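Learning from Demonstration, Unit 5
Handout: What the success rate leaves out
Notes by Zsófia Bodnár, with corrections from Attila Gulyás

Read the Delto chapter before the lecture. It is short and a little too pleased with itself.

1. The claim

The usual claim goes like this. Collect enough demonstrations of a task, train a policy to map camera input to gripper motion, and the planner becomes unnecessary. Delto reports 1,000 demonstrations of cloth handling and a policy that "generalizes." Ask to what. Their held-out set came from the same room, with the same garments. A split by episode tells you very little when every episode looks like its neighbor. Split by garment, or by room, and report both numbers.

2. Where the state went

For a rigid block, six numbers give you the pose. A shirt has no such list. Perception people answer that the network learns its own state. Maybe. Szilágyi's test is worth copying: freeze the encoder, then train a small probe to predict where the hem is. If the probe can't find the hem, be careful about saying the policy knows where it is.

3. Two hands, two clocks

With a pair of hand-held grippers you get two pose streams plus video, and each has its own delay. At 30 frames per second, an error of 36 ms is more than a full frame. Check alignment before you train anything. In the Takinden logs, 364 episodes had to be thrown out for drift between left and right, and the training loss had looked fine on all of them.

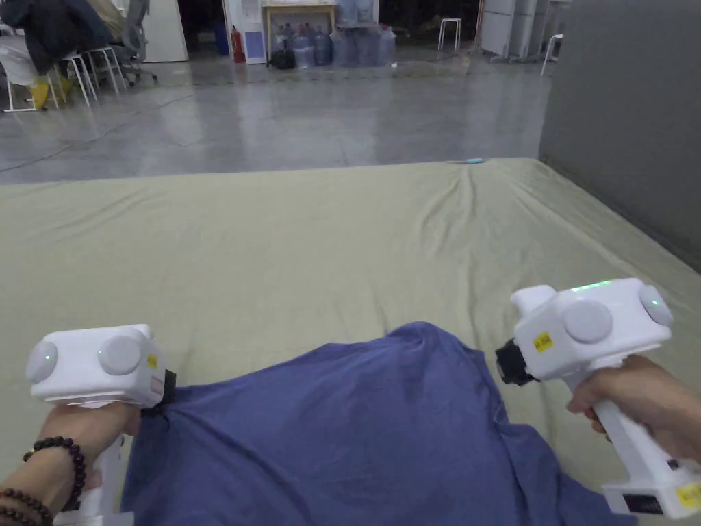

Page 5

Consider a dark blue cloth rumpled on a pale green sheet, with the left gripper touching the fabric and the right one held higher. What label should the right hand get at this instant? A cloned policy will copy its pose whether the demonstrator was waiting, aiming or resting an arm. The pose alone can't separate these, and I have yet to see a dataset where the annotation does.

Tikivitz handles this by adding a "phase" variable. Attila thinks that is a planner brought back under another name. I agree with him, and I don't think it is a bad idea.

4. For October

Plot the left and right gripper speeds for one episode on the same time axis. Mark every stretch where only one hand moves. Then write half a page on what your policy should do there, and how you would find out if it did something else. Loss curves will not be accepted as evidence.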